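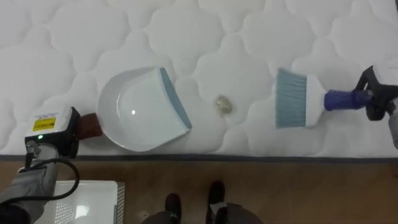 Kehraufgabe auf der Matratze: Kehrschaufel links, Handfeger rechts, dazwischen die Münze.

Robotik & Automatisierung | Aus den Laboren
Lesezeit: 4 Minuten

Dravard – Prüfstelle für Servicerobotik

1/ Die Prüfstelle Dravard hat im April die erste Vergleichsreihe zu Endeffektoren und Steuerungen für Haushaltsaufgaben abgeschlossen. Wir fassen die Ergebnisse in diesem Thread zusammen. Der Prüfbericht folgt nach der internen Durchsicht.

2/ Gegenstand der Reihe ist das beidarmige Arbeiten an einer unbezogenen Matratze. Die Aufgaben: eine Münze mit dem Handfeger in die Kehrschaufel kehren, die Oberfläche mit einem Handstaubsauger abfahren, beide Werkzeuge wieder ablegen.

3/ Verglichen wurden zwei Steuerungen, Bernico und Jandari, jeweils mit identischer Armkinematik und identischen Greifkraftgrenzen. Insgesamt liegen 300 gewertete Durchläufe vor. Abgebrochene Durchläufe gelten als nicht bestanden und sind in dieser Zahl enthalten.

4/ Zur Kehraufgabe: Die Münze liegt flach auf dem Stepp und ist damit ein ungünstiges Objekt. In den Vertiefungen zwischen den Polstern bleibt sie leicht hängen, und die Lippe der Kehrschaufel muss über die gesamte Breite anliegen. Ein Verkanten von wenigen Grad genügt für einen Fehlversuch.

5/ Bernico regelt die Andruckkraft der Schaufel nach und hält den Kontakt auch dann, wenn die Matratze unter dem Werkzeug nachgibt. Jandari fährt eine feste Höhe an. Auf dem Prüftisch mit starrer Platte war zwischen beiden kein Unterschied messbar, auf der Matratze ein deutlicher.

6/ Beim Übergeben von Werkzeugen zwischen den Armen kehrt sich das Bild um. Jandari plant beide Arme gemeinsam und kommt ohne Zwischenhalt aus.

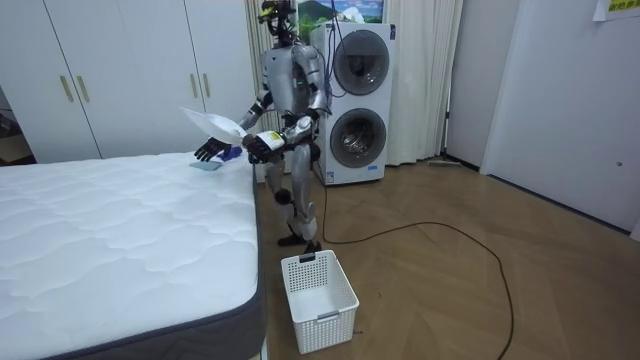 7/ Bernico behandelt die Arme nacheinander. Das kostet Zeit und führt bei sperrigen, leichten Teilen gelegentlich dazu, dass das Werkzeug am Unterarm anliegt, bevor die zweite Hand es übernimmt. Beschädigungen sind dabei nicht aufgetreten, der Vorgang wird im Bericht dennoch als Mangel geführt.

8/ Zu den Händen: Die mehrfingrige Ausführung von Shemweta wurde gegen einen Parallelgreifer aus unserem Bestand geprüft. Am runden Griff des Handfegers sind beide verwendbar. Der Parallelgreifer hält ihn sicher, lässt aber kein Nachfassen zu. Wird der Griff schief aufgenommen, bleibt er schief.

9/ Die Shemweta-Hand gleicht das in den meisten Fällen durch Nachsetzen der Finger aus. Dafür reagiert sie empfindlicher auf die Fingerstellung beim Anfahren. Wir empfehlen, die Vorformung der Hand für jedes Werkzeug einzeln zu hinterlegen.

10/ Den größten Unterschied ergab der Handstaubsauger. Das Prüfgewicht beträgt 900 g, der Schwerpunkt liegt vor der Hand. Mit dem Parallelgreifer kippte das Gerät wiederholt nach vorn. Die mehrfingrige Hand hielt die Lage, sofern der gegenüberliegende Arm in der Nähe der Düse geführt wurde.

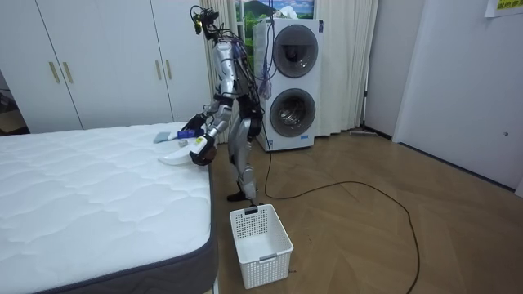 Saugaufgabe mit mehrfingrigen Händen, Bürstenkopf auf der Matratzenoberfläche.

11/ Zu den Kameras: Ausgewertet wurden eine Ansicht vom Kopf und feste Ansichten aus dem Raum, sämtlich mit 30 Bildern pro Sekunde. Für die Münze ist die Kopfansicht maßgeblich. In den Raumansichten ist ein Gegenstand dieser Größe auf weißem Stepp nicht zuverlässig zu lokalisieren.

12/ Für den Abstand zwischen Unterarm und Matratzenkante gilt das Gegenteil. Der Kopf blickt steil nach unten, die Kante wird häufig vom eigenen Arm verdeckt. Anlagen, die allein mit der Kopfkamera betrieben werden, sollten hier mit einem größeren Sicherheitsabstand parametriert werden.

13/ Die Leitungsführung wurde nicht bewertet, verdient aber einen Hinweis. Die Bodenschleife der Zuleitung ist so zu verlegen, dass sie bei einer Drehung des Rumpfes keinen Zug auf den Anschluss ausübt. Wir haben 2 Durchläufe aus diesem Grund wiederholt.

14/ Vorläufige Einordnung: Für Aufgaben mit nachgiebiger Unterlage ist Bernico vorzuziehen, für beidarmige Übergaben Jandari. Die Hand von Shemweta ist bei kopflastigen Geräten dem Parallelgreifer überlegen. Eine Gesamtnote wird nicht vergeben.

15/ Nicht untersucht wurden bezogene Matratzen, nasse Werkzeuge und der Betrieb ohne Aufsicht. Entsprechende Rückschlüsse lassen die Daten nicht zu.

16/ Fachliche Rückfragen nimmt die Prüfstelle schriftlich entgegen. Hersteller, die eine Hand oder Steuerung für die nächste Reihe anmelden möchten, erhalten die Prüfordnung auf Anfrage.

Ähnliche Beiträge
Greifkraftgrenzen bei dünnwandigen Kunststoffteilen
Jandari: Hinweise zur Inbetriebnahme mit zwei Armen
Kopfkamera oder Raumkamera? Messungen zur Verdeckung
Prüfordnung für Endeffektoren, überarbeitete Fassung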